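Section 5: Washing and Relacing Your Shoes

I wrote this part of the Husdale wash bag guide after my own first try, which ended with one shoelace wound so tightly through the zipper that I had to cut it out. So please take the laces out first! Everything below goes much faster if you do.

Before you start

You need the Husdale bag, a mild liquid detergent (I use Fumine, but any plain one will do), an old toothbrush and a couple of dry towels. Check the label inside the tongue of each shoe. If it says hand wash only, skip to the Anozie brush section and leave the machine out of it.

Caution: No leather, no suede, and nothing with a glued-on heel. The bag protects the drum and softens the bumps, and that's all it does.

Taking things apart

1. Knock the shoes together outdoors to shake off loose dirt. Dried mud comes away much more easily than fresh, so leave muddy shoes overnight if you have the time.

2. Pull the laces all the way out. Start at the top eyelets and work down — yanking from the bottom just tightens everything above.

3. Lift out the insoles if they come out freely. Glued ones stay where they are.

4. Drop the laces into the small mesh pocket and close it. Insoles get washed by hand in the sink.

Washing

5. Put one pair in the bag, soles facing out, and zip it until the pull tucks under the little elastic garage. (Yes, that's really what the zipper people call it.)

6. Add 2 bath towels to the drum so the load balances. Without them my machine walks across the laundry room.

7. Choose a cold, gentle cycle and keep the spin at 1,000 or lower. Use half your normal detergent, because too much leaves a stiff, chalky feel in knit uppers.

Note: If your washer has hard water to deal with, as mine does here in Clallville, run an extra rinse. You'll thank yourself when the black shoes come out without gray streaks.

Drying

8. Stuff each shoe with a small towel or plain white paper and swap it out once it feels damp. Keep newspaper away from pale linings, as the ink can rub off.

9. Stand them somewhere airy, away from heaters and direct sun. Never use the dryer, even on low. I know it's tempting! Heat loosens the glue and you won't notice until the sole starts flapping.

Putting the laces back

10. Set the pair side by side on a flat surface at a comfortable height. I like to sit for this part, and my back agrees.
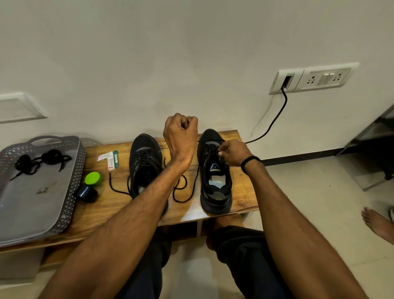

Keep hold of the lace near the eyelets while you handle the rest of it.

11. Feed the lace through the bottom eyelets first and pull until both ends match. Crisscross your way up, snugging each row as you go.

12. If a tip has frayed, wrap it with a bit of clear tape and trim it to a point before you carry on.

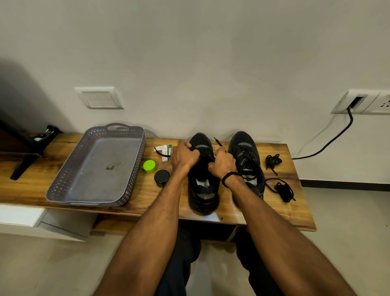 One hand steadies the shoe by the tongue, the other works at the eyelets.

13. Straighten the tongue before the last row. Once you've tied the bow it's a pain to fix, and a crooked tongue will bug you all day.

Caring for the bag

Turn it inside out, rinse off the grit and hang it up by the loop. Check the seams every few washes, and stop using the bag if you find a hole bigger than a lace tip. Replacement zipper pulls are listed in the parts section.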